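The grip that did not let go

The lead engineer at the Vavstead hall asks me not to use a name in this article. "It was a team fault and I want it to be read like this," the engineer says, and pours tea for both of us in the small kitchen upstairs. From the kitchen door one can hear the people working on the floor below, and from time to time a short beep.

The beep is new. Before December it did not exist, and its absence is a part of the story.

The team records how people handle cloth. A person takes a gripper in each hand and folds, hangs or lifts some fabric, and the recordings are used later to train robot arms. The grippers are called Gratov, after the project. They are held by hand, but the jaws are closed by a small motor, and the person only presses a trigger. The motor was the thing that failed.

"It was the 153rd recording of that day," the engineer says. "I remember because the operator said the number aloud, like always. The task was very simple, a cloth on the back of a chair. Take it, move it, release it. And the right one did not release." 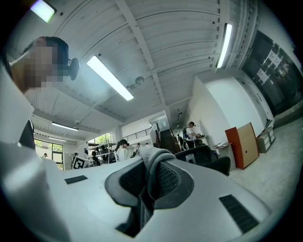

The operator opened the trigger, and the jaws stayed closed. The operator pressed and opened again. On the second try the jaws closed harder, and they had by then caught the edge of the left glove together with the cloth.

"There was no blood, I want to say this clearly. There was a bruise on one finger, and it was blue for many days. But the finger was inside for 19 seconds. If you think this is short, please put your finger in a door and count."

Why so long? The engineer does not look for excuses. The gripper had a stop button, but it was on the underside of the body, where the same hand could not reach it. The other hand was the one that was caught. A colleague had to run from a desk and pull the power plug, and first took the wrong cable.

"We had a written procedure," says the engineer. "It said, press the stop. Whoever wrote it had the gripper lying on a table. I know this person well. It was me."

The cause was found after two evenings. The position sensor of the motor sat on a connector that became loose with vibration. When the sensor gave no signal, the software kept the last value it had received, and this value was "open". So the software believed that the jaws were open while the motor was still pushing. Each new press of the trigger added more current.

The supplier of the motor board, Prikura, was informed the next morning. I asked if the supplier was to blame, and the answer came slowly.

"The connector was not good. They changed it and they were polite about it. But a missing signal is a normal thing in life. Cables break. Our program must not be calm when a cable breaks, and our program was calm."

Afterwards the team read through the old logs, and this was for the engineer the worst week. In 389 recordings they found the same missing signal, mostly for a very short moment. The jaws had opened late and the operators had shaken the gripper a little and continued. Some of them had even told each other about it at lunch.

"They thought it was a habit of the machine. We had a form for faults, but the form had two pages. Who fills two pages for a gripper that is slow one time?"
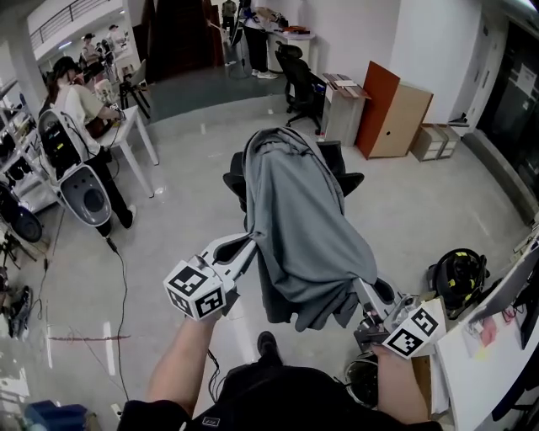 Reading time: 4 minutes

The form is now one line on a sheet of paper, and a pencil hangs next to it. In the first month the sheet was full, which made the management of Vavstead nervous. The engineer was glad about it.

The grippers were changed too. If the signal is missing, the motor loses power and a spring opens the jaws. The force is limited in the hardware, so that a mistake in the program cannot raise it. The stop was moved to the place where the thumb rests. And there is the beep, which sounds when the sensor and the motor do not agree. It sounds often, and some operators complain that it disturbs them.

"I also don't like it. It is an ugly sound. I asked for a nicer one and then I heard the nicer one, and you could sleep with it. We kept the ugly one."

The new version was tested by Ortuño, an outside laboratory, before people were allowed to hold it again. The laboratory found one more problem. The spring was too weak when thick cloth was folded several times between the jaws. The restart was delayed until a stronger spring arrived, and the engineer says that this delay was the first one in which no one asked for a new date every morning.

I wanted to know about the operator with the blue finger. The operator stayed, and now teaches the new people on their first day. The lesson begins with a gripper that is made to fail on purpose, with a rolled towel in the jaws, and every new person must free the towel alone before any recording is done.

"Some of them are afraid after this," the engineer says. "For the first day it's fine with me."

We went down the stairs again, and the engineer stopped at the sheet with the pencil to read what was written there since the morning. There were two new lines. One said that the left jaw was noisy, and the other one I could not read.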